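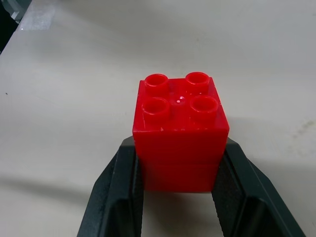

How do you get two large-format bricks apart when they have locked together?

Soak the pair in warm water for 10 minutes, dry the outside, then bend one brick away from the other along a single edge. A straight pull loads all the studs at once and usually makes the grip worse.

Ticket subject: Large bricks jam when stacked, others fall off
Product: Fovano large-format bricks, mixed colors
Opened by: Myung-ja Moon
Status: Resolved, monitoring

Original report

We have a tub of Fovano bricks that gets used every day with the play food set. Over the last month some of the two-by-two bricks have started to lock so hard that the children bring them to an adult. Other bricks in the same tub have gone the opposite way and drop off if the stack is tilted. Red seems to be the worst color for locking, but we also have more red than anything else, so I would not read much into that. No visible cracks. The bricks are washed in the dishwasher with the play food baskets taken out first. Please advise whether this is wear or something we are doing.

Reply 1, support

Thank you for the report. Please send the following before we suggest a replacement:

Dishwasher program and temperature.
Whether the bricks go in stacked or single.
Whether the jam happens on all four studs or on one side.
Any cleaner or spray used on the table where the bricks are played with.

In the meantime do not use a knife or screwdriver in the seam. It raises a burr on the lower edge, and the burr will catch on the next brick.

Reply 2, Myung-ja Moon

Program is the intensive one, 70 degrees C. Bricks go in however they come out of the tub, so some are stacked. The jam is mostly on one side - if I look along the seam on a stuck pair there is a thin gap at one edge and none at the other. The table gets wiped with Dakon surface spray at the end of the day. It is allowed to air dry.

I tried the freezer on one pair. No change. I also tried a silicone jar opener for grip, which helped with holding the brick but did not separate anything.

Reply 3, support

The temperature is the likely cause of both faults. At 70 degrees the open underside of a brick can relax and draw in or spread slightly, depending on how it is lying in the rack. A brick washed while stacked may set in whatever position it was in, which matches the uneven gap. The spray is a second possible factor. Residue on the studs gets tacky and adds friction.

Steps to carry out, in order:

1. Separate all pairs using warm water at 40 degrees C, 10 minutes, then bend along one edge.
2. Wash every brick single, by hand, in water at 40 degrees C with plain dish soap. Use a bottle brush inside the studs.
3. Dry open side down on a towel overnight.
4. Pair each brick with a known good one. Set aside any that needs an adult to remove it and any that falls off when tilted.
5. Rinse the tub before the bricks go back in.

Reply 4, Myung-ja Moon

Done as listed. The warm water worked on every locked pair except one, which came apart on a second soak. There was a gray film inside some of the studs that the brush took off. After drying, seven bricks failed step 4. Five still lock and two are loose. I have bagged these separately and marked them.

One question on storage. The table is the Harju, and bricks and food tend to end up on it together. 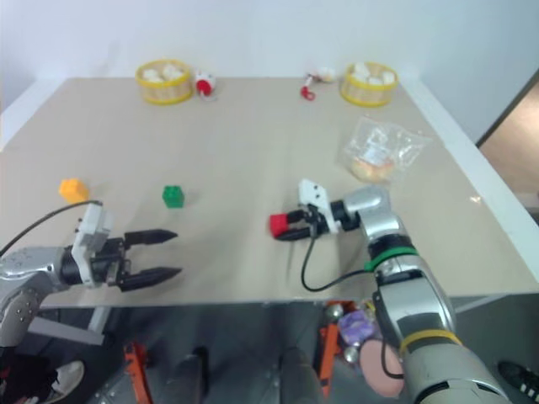 Storage during the day matters less than how the bricks are left at the end of it. Mixed play does no harm to the fit. Crumbs are the thing to look for if any real food comes near the table, as a crumb in the underside will hold the brick off level and give the same uneven gap you described. The arrangement on the Harju is fine: the white food pieces are up in the two baskets with yellow rims, and the orange and green blocks stand separately in the open. Keep the bricks single like that when they go back in the tub. Long periods under load in a full stack are worth avoiding, particularly near a heater or in a sunny window.

On the spray, use it only after the bricks have been cleared, and wipe the table again with a damp cloth before the next session.

Reply 6, Myung-ja Moon

Understood. Spray has been moved to after clearing. We are hand washing for now, and I have asked whether the dishwasher has a 40 degree program. The manual covers two models and the display does not match either of them.

Reply 7, support

If it does, use the top rack and a mesh bag, bricks single, with no heated dry. Replacements for the seven failed bricks have been requested through Gestar under this ticket. Color cannot be guaranteed. Please keep the failed bricks until the replacements arrive, then recycle according to local rules.

Leaving the ticket open until the next full wash has been checked.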